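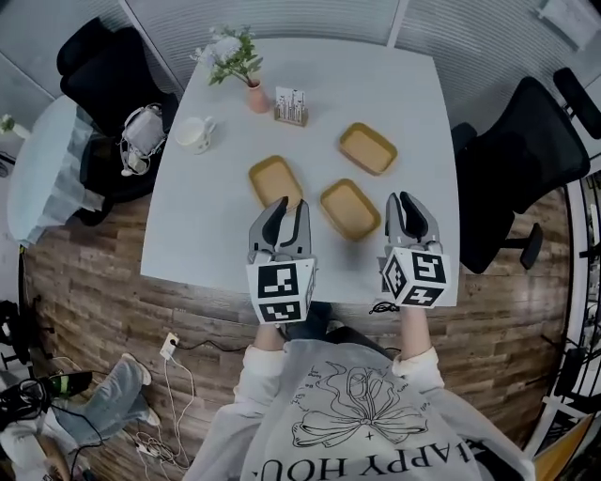 Figure 2. Bench session, tray task. The operator holds one gripper in each hand, jaws open, with three trays on the table. The marker cubes sit below the jaws.

Home Papers Student Projects Archive Search

4. What the class project did and did not show

4.1 The claim under test

The students in the Stalter automation course were asked to teach a two-handed tray-handling task by showing it. They held the grippers themselves and moved through the task at a table, and the recordings were used to train a controller. The course handout, adapted from an earlier one used at Flinville, promises that this way of working is "fast, cheap and natural." We were willing to grant the second word. The other two seemed to us to need evidence, and the handout gives none.

Over one term, 23 students recorded 3033 demonstrations. That sounds like a lot, and it was quoted as a lot in the end-of-term presentation. We went back through the set before accepting it. Many recordings repeat the same motion from nearly the same starting layout, with the operator standing at the same edge of the table. A controller trained on them may learn the task, or it may learn where one group of students liked to put the trays. The total alone can't tell us which.

4.2 Setup

Each student worked standing, with a gripper in each hand (Figure 2). The position of each gripper was estimated from the square markers printed on its cube. This works well while the markers face the camera. When an operator rolls a wrist inward to reach across the table, the cube turns as well, and fewer faces may be in view. The handout treats this as a minor matter. In our check of 300 recordings drawn at random, 56 had at least one gap in tracking long enough that we would not trust the path filled in by the software. The students had kept all of them.

The trays were shallow and small, which the project team took to be a simplification. We are less sure. A low rim gives the jaws little to hold, and students told us they had settled on an approach angle early and stayed with it. Other objects were left on the table in some sessions, such as a mug or a small vase. The team describes this as "natural clutter." Clutter that stands toward the back and is never in the way does not test much, and we found no plan for varying it.

4.3 Scoring

Success was scored by the student who had made the recording. We don't suggest that anyone was careless, but this is a weak way to score anything. A tray that ended up crooked was a success for one student and a failure for the next. The rule sheet, named Andreadis after the lab room where it was written, says only that the tray should be "in place." We asked for a stricter rule halfway through the term and got one, but the earlier recordings were not scored again. The two halves are reported together in the students' own table, and we have kept them apart in ours.

There is also the question of fatigue. Sessions on Monday ran late, and the motions in the last part of those sessions are shorter and quicker. They could be the work of practiced hands or of people who wanted to go home. The logs hold nothing that would settle it.

4.4 Comparison with the Prerbridge baseline

The project report compares the trained controller with the Prerbridge baseline, a scripted routine from a previous year's class, and finds the trained one better. The baseline was written for a larger tray and was not retuned. We consider the comparison unfair as it stands and draw no conclusion from it. A retuned script, run on the same trays with the same scoring rule, would take a student perhaps an afternoon - we would like to see that done before the method is recommended to next year's class.

What we can say is narrower. Students with no earlier training were able to produce usable two-handed recordings, and most of them did so in their first session. Whether those recordings are worth more than a careful script is still open.

Contact the editors | Copyright Stalter Student Papers in Automation | Back to top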